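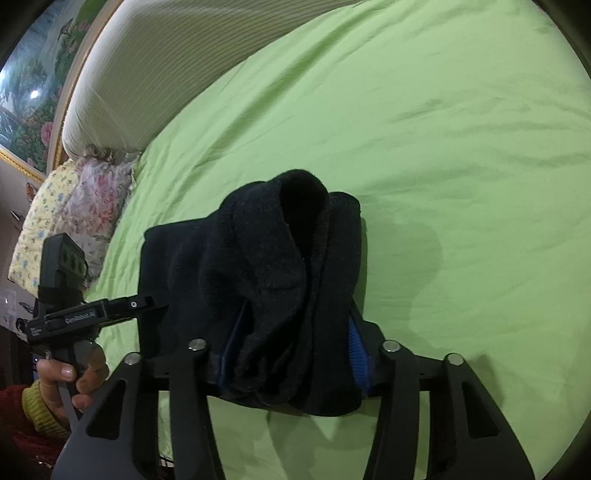
Genance Pince de collecte G2
Réf. 1487 · Marque GenRobot.AI · Distribué par Cordeiro
Disponibilité : sur commande, départ entrepôt sous 13 jours ouvrés
Fiche mise à jour le 12 avril 2022

Les machines savent-elles ramasser une chaussette ?

Réponse courte : oui, quand quelqu'un tient la poignée. Réponse longue : c'est tout l'objet de cette page, et un peu celui de notre catalogue.

La G2 est une pince manuelle à deux doigts. On la tient, on la ferme sur un objet, on le soulève, on le pose ailleurs. Elle enregistre le geste pendant qu'on l'exécute, et ce geste sert ensuite à entraîner un bras qui, lui, n'a pas de mère pour lui dire de ranger sa chambre. Vous fournissez le lit, le linge et la patience.

Où en est-on vraiment ?

Nos clients nous posent la question chaque semaine, en général juste après avoir vu une vidéo dans laquelle un robot plie un tee-shirt avec une grâce de majordome. Nous leur conseillons de regarder si la vidéo est accélérée. Elle l'est souvent.

En atelier, le tableau est assez bon. Des pièces rigides, toutes pareilles, présentées toujours au même endroit : un bras correctement réglé s'en sort très bien et ne demande pas de pause. Dès que la caisse arrive de travers, on rappelle l'opérateur. Dès que la pièce est molle, on rappelle aussi son chef.

À la maison, c'est une autre affaire. Une chaussette n'a pas de forme. Elle a des opinions. En boule, à plat, à moitié retournée, elle présente à chaque fois un objet nouveau, et si elle est sombre, ses plis se confondent volontiers avec ses ombres. Il faut saisir assez de tissu pour qu'elle suive, sans emporter le drap avec. Un enfant de quatre ans y arrive, quand il veut. La machine veut toujours, ce qui la distingue au moins sur ce point.

Ce que nous avons essayé

Avant de mettre la G2 au catalogue, nous avons fait passer une épreuve de linge à un bras de table Skederix entraîné avec des gestes relevés à la pince. Consigne : prendre une chaussette sur un lit fait et la déposer dans un panier. Sur 40 tentatives, le bras en a réussi 13 sans aide. Parmi les autres, on compte des prises dans le vide, plusieurs draps soulevés avec beaucoup de conviction et une chaussette déposée à côté du panier, exactement comme le fait le reste de la famille.

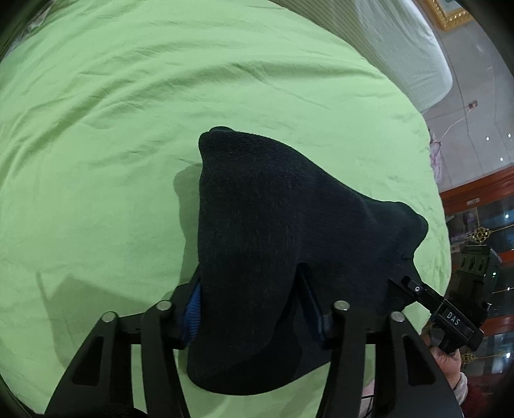
Le chiffre paraît maigre. Il l'est. Mais les échecs se ressemblent, et c'est plutôt encourageant : presque tous se jouent à la fermeture des doigts, quand le tissu glisse ou se dérobe d'un centimètre. Davantage d'exemples, pris sous davantage d'angles et sur davantage de literies, devraient améliorer les choses. Nous avons prévu de refaire l'essai en octobre, avec les mêmes chaussettes, qui n'ont rien demandé.

Le niveau par corvée, selon nous

Déplacer une boîte rigide d'une étagère à l'autre : acquis.
Vider un lave-vaisselle : possible, si vous n'êtes pas attaché à vos verres.
Ramasser le linge sur un lit : en cours, voir plus haut.
Apparier les chaussettes : personne dans notre équipe n'y parvient non plus.
Mettre une housse de couette : nous n'en parlons pas.

Contenu du colis

Une pince G2 avec sa poignée
Deux garnitures de doigts de rechange
Un câble de charge
Une mallette de transport
Une notice en français et en anglais

Le bras n'est pas compris. La chaussette non plus.

Conseils d'utilisation

Travaillez à vitesse normale. Les utilisateurs appliqués ralentissent pour bien faire, et le robot apprend ensuite à ranger comme on désamorce une bombe. Variez la position de départ de l'objet entre deux prises : lancez-le, vous avez enfin une bonne excuse. Gardez aussi les ratés. Le logiciel Omen les classe à part et ils sont utiles à l'entraînement, contrairement à ce que pensait notre premier stagiaire, qui les effaçait tous par politesse.

Prenez le linge propre.

Questions fréquentes

La pince range-t-elle toute seule ?
Non. Si vous la posez sur le lit, vous aurez une chaussette et une pince sur le lit.

Peut-on s'en servir en atelier ?
Oui, pour des objets légers que la main tiendrait sans effort : sachets, gants, chiffons, petites pièces. Pour de la tôle, adressez-vous au rayon levage.

Est-elle adaptée aux gauchers ?
La poignée est symétrique. Nos deux gauchers s'en plaignent quand même.

Faut-il savoir programmer ?
Pour enregistrer, non. Pour entraîner le bras, oui, ou bien connaître quelqu'un qui vous doit un service.

Prix et commande

2108 € hors taxes, port compris en France métropolitaine. Devis et délais pour les autres destinations auprès de Cordeiro, en indiquant la référence de l'article. Retour accepté dans son emballage d'origine, mallette comprise. Merci de vérifier qu'il ne reste rien entre les doigts.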